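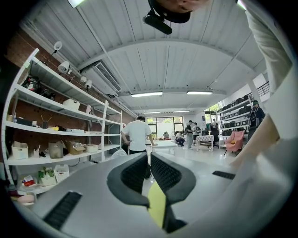
2 min read

Part-time evening tutor, adult sewing and alterations
Indero Workshops, Chowdhury Street

We are looking for a tutor to teach two evening classes a week from February. The post is for one term in the first instance, with a good chance of a second.

The classes are Beginners (Tuesday) and Alterations and Repairs (Thursday). Each runs from 6.30pm to 9pm, with up to ten learners. Most of them work during the day and come straight from their jobs. Some have never threaded a machine. In Alterations, people bring their own clothes, so you will need to be comfortable with hems, zips, linings and the odd coat.

Pay is £70 a session, which covers teaching and half an hour for setting up and clearing away. Planning is paid separately at £165 for the term. Thread, needles and practice fabric are supplied.

You will need:
Experience of making or altering clothes, paid or unpaid
Some experience of showing other people how to do it
Patience with mixed groups

A teaching certificate is useful but you do not have to have one. If you are offered the post we will ask for two references and carry out the usual checks.

The teaching room is on the first floor and there is a lift. Parking is free after 6pm. The 467 bus stops outside, though the last one into town leaves at 9.20.

You would report to Wing-yan Chiang, who runs the evening programme, and share the room with Ho-yin Yau's upholstery class, which meets on Mondays. His group leaves work in progress on the back shelves – please leave it where it is.

To apply, send a CV and a short letter saying what you would cover in the first three weeks of Beginners. One side of paper is enough. Mark it for Hui-mei Yeh and hand it in at the office or post it to the address on our contact page.

Closing date: Wed 22 November. Interviews will be held the week after and include a ten-minute demonstration on a topic of your choice.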